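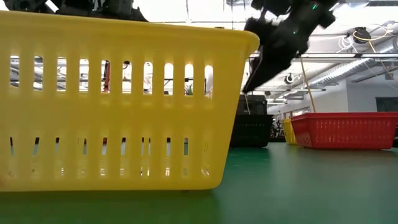

1. Juli 2019

Körbe, Fortsetzung. Heute den gelben durchgesehen, damit die Frage nach dem Sortierbehälter für die Kleinteilwäsche endlich vom Tisch kommt. Die alten Notizen dazu stammen vom Januar und sind an zwei Stellen falsch, siehe unten.

Zum Korb selbst: Kunststoff, gelb, glänzend, dicker gerollter Rand. Wand oben weiter als unten, die Schräge ist am schmalen Ende gut zu sehen. In der Längswand zwei Reihen Öffnungen, oben hohe Schlitze mit runder Oberkante, darunter eine Reihe viel schmalerer. Im Januar hatte ich »Gitterwand, durchgehend« geschrieben. Stimmt nicht, bitte in der Liste korrigieren.

Leergewicht auf der Tischwaage: 618 g. Die Waage war vorher mit dem 500-g-Stück geprüft, Anzeige 500, also in Ordnung. Auf der grünen Tischplatte steht der Korb ruhig, kein Kippeln beim Druck auf die Ecken.

Probe 1: trockene Lappen, lose eingefüllt bis knapp unter den Rand. Gesamt auf der Waage 2.627 g. Nichts fällt durch, auch nicht beim Schütteln. Wand bleibt gerade. Mit zwei Händen am Rand getragen kein Problem, mit einer Hand am Rand zieht es ihn sichtbar in die Länge. Für den Weg vom Tisch zum Becken reicht das, für die Treppe würde ich es nicht machen.

Probe 2: Kleinteile aus der Meinecke-Kiste, 39 Stück, gemischt. Alles, was flach ist, rutscht hochkant durch die oberen Schlitze, sobald man den Korb schräg hält. Die unteren halten fast alles, nur die dünnen Blechlaschen nicht. Zwei davon lagen nachher unter dem Regal und haben mich eine Viertelstunde gekostet. Mit Netzeinlage nochmal probiert, dann bleibt alles drin. Die Einlage muss aber über den Rand gezogen werden, sonst sackt sie zusammen und die Teile liegen daneben.

Probe 3: abtropfen. Lappen nass aus dem Becken, grob ausgedrückt, in den Korb, Korb auf den Rost. Wasser läuft gut ab, nach zehn Minuten tropft kaum noch etwas. Der Rest sammelt sich in der Mitte vom Boden. Wer den Korb danach auf die grüne Platte stellt, hat dort eine Pfütze. Also erst auf ein Tuch – oder gleich auf dem Rost lassen.

Vergleich mit dem Leno-Korb: Der ist höher und schmaler, man kommt mit dem Arm schlecht bis auf den Boden. Für lange Sachen besser, für Lappen und Handschuhe nicht. Der von Irkthorpe hat den Klappgriff, der schon im Januar hakte und immer noch hakt. Den würde ich nur noch für Altpapier nehmen. Die Sirach-Wanne ist ganz dicht und gehört damit sowieso nicht in diese Reihe, stand aber in der Tabelle. Habe sie gestrichen.

Reinigung: lauwarmes Wasser, Spülmittel, weiche Bürste. Die oberen Schlitze gehen schnell. Die unteren sind lästig, dort setzen sich Fusseln fest, und mit der großen Bürste kommt man nicht hinein. Flaschenbürste aus der Schublade links genommen, damit ging es. Kein Scheuermittel, das hat dem Leno-Korb den Glanz genommen.

Beschriftung: Klebeetikett auf dem Rand hält nicht, der ist rund. Auf dem Streifen zwischen den beiden Lochreihen ist auch zu wenig Platz. Vorerst Anhänger mit Kabelbinder durch den äußersten oberen Schlitz an der Längswand. Kabelbinder kurz abschneiden, ich habe mir am ersten die Hand aufgekratzt.

Festlegung bis auf Weiteres: Gelber Korb für Lappen und Handschuhe, trocken oder nass. Kleinteile nur mit Netzeinlage. Nicht stapeln, das habe ich mit Inhalt nicht geprüft.

Offen:
Netzeinlagen nachbestellen, die jetzige hat ein Loch an der Naht.
Zweiten Rost suchen, müsste im Keller stehen.
Blechlaschen in der Meinecke-Kiste nachzählen.
Tabelle vom Januar ersetzen und die alte aus dem Ordner nehmen.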